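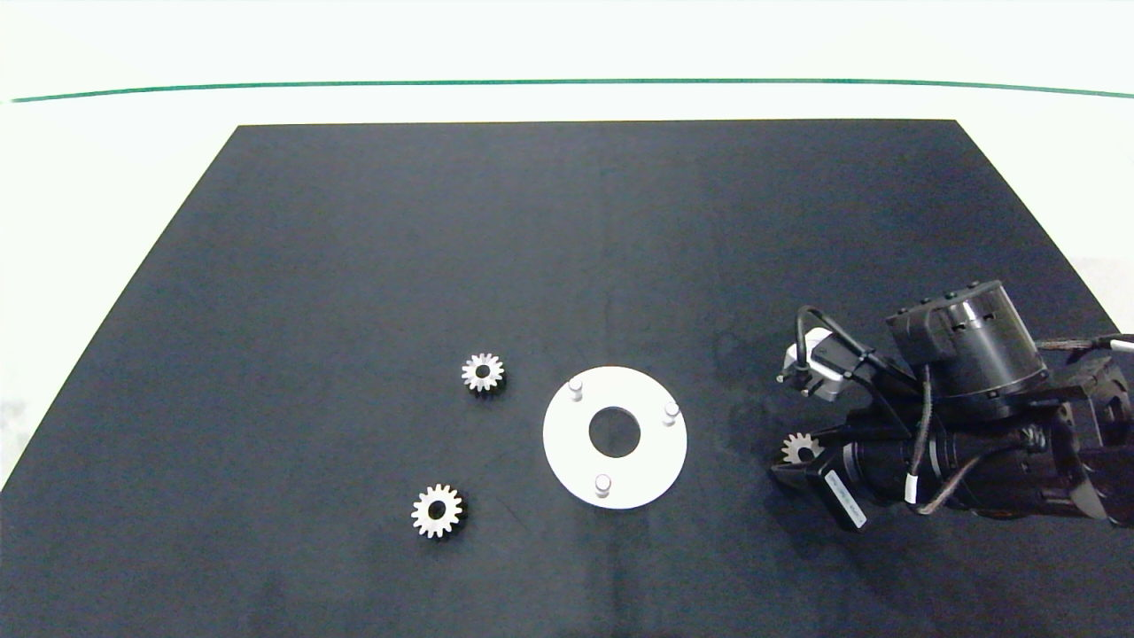
How much clearance does a gear need to drop onto a peg without binding?
A few tenths of a millimeter on the diameter is a sensible start for printed pegs. Measure the bore, measure the peg after printing, and adjust the model from those two numbers.

Handout 4: Placing spur gears on a pegged plate
Home Robotics Build, shared workshop course
Notes by Caradog Wynne

1. Purpose

The arm picks up a small spur gear, carries it over a peg and lowers it until the gear sits flat on the plate. The exercise is repeated for all three pegs. The pick is easy to get right. Most errors come from the last few millimeters of the descent.

2. Terms

Plate: the white ring with three short pegs.
Approach height: the height at which sideways motion stops and the descent begins. We use 60 mm above the table.
Seated: the gear face is parallel to the plate and the gear turns freely when pushed with a finger.

3. Setup

Put the plate within easy reach of the arm. Home the arm with the Murkow controller before powering the gripper. Set the gripper current limit to 670 mA. Open the jaws fully and check that both fingers stop at the same distance from the center line.

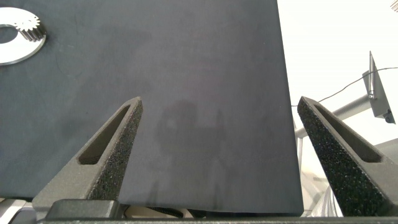

Reading time for sections 4 to 6: 4 min

4. Descent

Lower the gear at a constant speed. If the measured force rises before the target depth is reached, stop, raise the arm 2 mm and begin a small spiral search. The Bukenora script limits the search to 50 steps. When the limit is reached, it returns to approach height and logs a miss.

Do not raise the force limit to cure misses. A tilted gear will wedge on the peg, and more force makes the wedge tighter. Check finger alignment first, then the plate position stored in the file.

5. Release

Open the jaws slowly and by equal amounts. If one finger leaves the gear before the other, the gear is dragged sideways and can climb 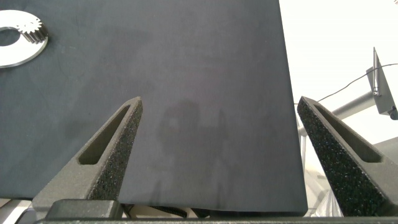

back up the peg as the arm retracts. Wait half a second after opening, then lift straight up. Sideways motion is allowed only above approach height.

6. Recording results

Log each attempt as seated, tilted or missed. In the October trial, 62 attempts were logged with the Honkanen finger pads. Repeat the series with your own pads and keep the speed the same.

Bring the log file to the Friday session.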